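Predicting Dual Meet Scores from Individual Rankings: Final Report
Tusosov Wrestling Data Project
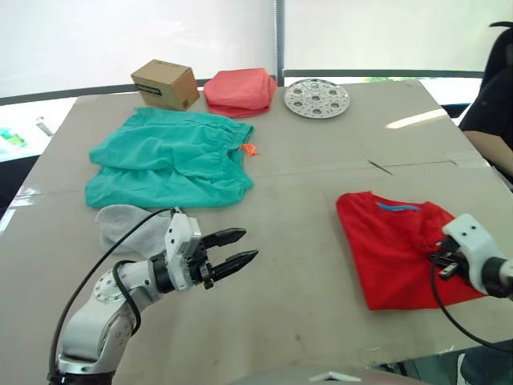
Leilani Abernathy objected at the first review that a dual meet is ten separate bouts with one total, and that any model scoring the team as a unit would hide the errors we wanted to find. The method was changed on that advice. Each bout is now predicted separately, and the team score is the sum of the bout predictions.

1. Purpose

The project tests whether published individual rankings can predict the final score of a college dual meet. Coaches at Cornesau and Urio already use rankings to set expectations, but neither program checks them against results after the season.

2. Data

The data set holds 30 dual meets. Rankings were taken from the last list issued before each meet. A wrestler outside the list was given the value "unranked" and treated as equal to every other unranked wrestler at the same weight. Forfeits were removed from the bout model and added back to the team score as six points. Almost 200 bouts had at least one ranked wrestler; the rest had none and were set to even odds. The file was closed on 25/06/2016.

3. Method

For each bout, the input is the difference in rank between the two wrestlers. The output is the expected number of team points: three for a decision, four for a major decision, five for a technical fall, six for a fall. A logistic curve gives the chance of a win. A second table, built from the bouts themselves, gives the share of wins by each method. Bonus points were harder to fit than wins and losses, and the two steps were kept apart for that reason.

Team point deductions were ignored. Late lineup changes were entered by hand where the meet report named them.

4. Results

The model picked the winning team more often than the simple rule of counting favored wrestlers. The gain came from meets where one team had a few very strong starters and a weak middle of the lineup. Tretov was the clearest case: it was favored in fewer bouts than Urio but won the dual on two falls, and the model had the margin within 2 points.

Heavyweight was the worst class. Ranked heavyweights won often but by narrow decisions, and the bonus table gave them too much credit — a separate table for that weight would correct most of it.

5. Limits

The same bouts were used to build the bonus table and to test it, so the results in section 4 are better than a fresh season would give. Rankings also lag behind injuries. A wrestler returning from a long absence usually keeps his old place on the list until he loses.

6. Further work

The bout file will be split by season in July and the curve fitted again on the earlier part only. Weight changes during the season should be coded as a separate field.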